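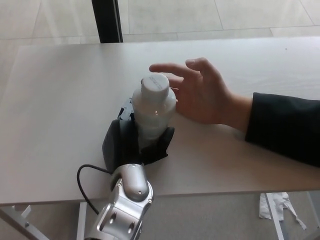 Yolandi Van Wyk wrote to ask why her overnight oats always set up like cement, and whether there was any way to get them creamy without dumping in half a carton of cream. She'd tried more milk, less milk, and leaving them for two days, which I can't recommend!

So, Yolandi, let's fix your oats. I've been making these most weeks since I moved into the flat on Plilidstead Road, and I went through my own cement phase (I once bent a teaspoon, a cheap one, but still). My usual batch is apple and cinnamon, because I love anything that tastes even a little bit like pie filling for breakfast.

Search recipes Enter keyword Go

Print this recipe | E-mail to a friend

What you need for two jars

100 grams old-fashioned rolled oats
333 ml milk, any kind you like
4 heaping tablespoons plain yogurt
1 tablespoon chia seeds
1 medium apple, grated with the skin on
1/2 teaspoon cinnamon
1 teaspoon maple syrup, plus more for the top
A good pinch of salt

Yes, I weigh the oats. My cup measures and my mother's cup measures are two different sizes, and I got tired of arguing with them.

Check your oats first

Yolandi told me she was using quick oats, and I'd bet that's most of the trouble. They're cut small and they drink everything up, so by breakfast you've got paste. Rolled oats hold their shape and go soft and a little chewy. Steel-cut are a whole other thing and I don't like them cold, but Sizwe Mahlangu swears by them if you give them a full day and a splash of boiling water to start. You do you.

How I make them

1. Grate the apple straight into a big mixing bowl. Don't squeeze it out, we want all that juice.

2. Add the cinnamon, salt and maple syrup and stir it around until the apple turns brown and speckly and smells amazing.

3. Whisk the yogurt and milk together in a jug until there are no lumps. I skipped this for ages and just threw everything in together, and I kept finding blobs of sour yogurt at the bottom of the jar.

4. Tip the oats and chia into the apple, pour the milk mixture over, and stir well. Really get into the corners, chia loves to clump.

5. Now walk away for ten minutes. Make tea, feed the cat. Then come back and stir again! This second stir is the big one. The chia has started to swell by then and you can break up the clumps before they set.

6. Spoon into two jars, leave a thumb's width at the top, put the lids on and into the fridge they go. I do mine at 9 p.m. and they're perfect by 7.

In the morning

They'll look thick. Add a tablespoon or two of cold milk, stir, and wait a minute before you decide on more. I top mine with toasted pecans and another drizzle of syrup, or a spoonful of peanut butter if it's a Monday and I need cheering up.

A few swaps

Pear works in place of apple, but pick a firm one. Frozen blueberries can go in straight from the bag (everything turns purple, fair warning). For dairy-free, use oat milk and a thick coconut yogurt, and cut the syrup if your yogurt is sweetened. No chia in the house? Leave it out and drop the milk by a few tablespoons.

They keep for three days in the fridge. The nuts go on at the last minute or they turn soft and sad.

Next up I'm trying a carrot cake version with raisins, which Oratile Hlongwane has been nagging me to write down.

Contact | Copyright Bomano Kitchen | Back to top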